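Felista Mushi gets to the hall at 9 and the first thing she does is smooth out the cloth. It's dark blue, with a feel a bit like felt, and she has used it for every "odd box" evening since she started them. "You put a ladle on a kitchen counter and it's a ladle," she tells me. "You put it on blue cloth with nothing else near it and people start talking!"

The odd boxes are her idea, and they're wonderful. Each one is packed with household things that don't belong together, and a small group spends the evening sorting them, swapping stories and deciding what goes back in. She has made 50 of them so far, each with a number on the lid. Most of the contents come from house clearances around Sundley, and she keeps a list of every object. The list is up to 1174 lines.

"I never buy sets," she says. "If somebody gives me six matching spoons I take one and pass on the rest. What I want is one good spoon, and then something that has no business being next to it."

I ask what makes a good mix, and she's off before I've finished the question. Something shiny, she says. Something soft. Something that makes a noise when you pick it up – or that you could make a noise with. Ribbon is a favorite of hers, the longer the better, and she refuses to wind it up neatly before a session.
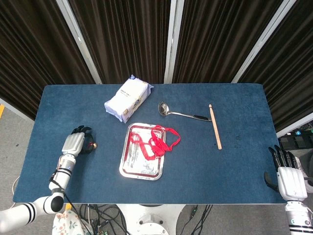
Ladle, wooden stick, tray and red ribbon on the blue cloth.

"The tray is the one I'd save from a fire," Felista says. "It bounces the light around, and red looks fantastic in it. Everyone wants to put things on the tray."

The wooden stick gets nearly as much attention. Esko Hämäläinen, who has come to most of the evenings since June, played drums in a dance band for years and can't leave it alone. "He taps everything," she says, laughing. "Ladle, tray, table, his own knee. He told me the ladle was a better instrument than half the cymbals he'd owned."

She's already planning the next few boxes – one will be all handles, if she can find enough of them – and she'd love more things from sheds and garages. Donations can be left at the hall any morning. Single gloves are welcome, and so are lids without pots.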